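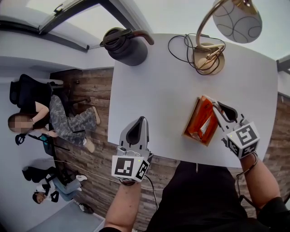
4.2 Changes in Clerical Work at the Silton Office

Figure 3. Desk work carried out with a pair of hand-held grippers, each bearing a marker cube. The right gripper is in contact with an orange item holding white paper.

The Silton office handles incoming paper files for the Stougaard group. Before the project began, its clerks opened, sorted and refiled these papers by hand, and the order of work was left largely to each person. Under the Alness program, part of the same work is now performed with grippers so that the movements can be recorded and later used to train a robot arm. Figure 3 shows the task most often named in our interviews, the handling of a folder or box of papers at the desk.

The study followed 14 employees over 9 weeks, ending in December. Interviews were carried out by Hrefna Brøndum and Phúc Trình, and shift records were supplied by the office manager, Kirsten Ladefoged. Staff who took part in recording did so within their normal hours and received the same pay as for regular filing.

Three changes were reported by a majority of those interviewed. The first concerns pace. A clerk who is working with the grippers cannot feel the edge of a sheet, and tasks once done without looking now require close attention. Several employees described the work as slower and more tiring for the eyes and forearms. Others said they welcomed the slower pace – in particular those who had been assigned to the mail desk, where volume targets remain in place.

The second change concerns skill. Long-serving clerks had developed personal methods for squaring a stack or drawing a single page from a full folder. These methods did not carry over well to two stiff fingers, and newer staff often became competent with the grippers sooner than their senior colleagues. One clerk with many years in the department stated that she had been "put back to the first week." The office responded by asking senior clerks to write the task lists, a duty that had earlier belonged to the contractor, Wovon. Most of those affected regarded this as a fair arrangement, though two asked that it be reflected in their job titles. No decision on the request had been made when the study closed.

The third change concerns time between tasks. Regular filing allowed clerks to talk while they worked. Recording sessions are divided into short runs, and conversation has moved to the intervals between them. Vibeke Kárason, who scheduled the sessions, extended the intervals from 3 to 4 minutes at the request of staff. Employees rated this adjustment more favorably than any other made during the period.

Concern about job loss was present in nearly all interviews but was seldom the first subject raised. Employees more often asked who would be responsible when a file was damaged or misplaced by a machine, and whether errors would be entered under the name of the person on duty. The written policy in force at the time did not address the matter. A draft revision prepared by Hanne Egilsson assigns such errors to the system owner – the clerk on duty is required only to report them.

The findings are limited to one office and to the recording stage. No robot arm had been placed in regular service at Silton during the study, and the views reported in this section should be read as expectations in that respect. Section 4.3 compares them with the shift records.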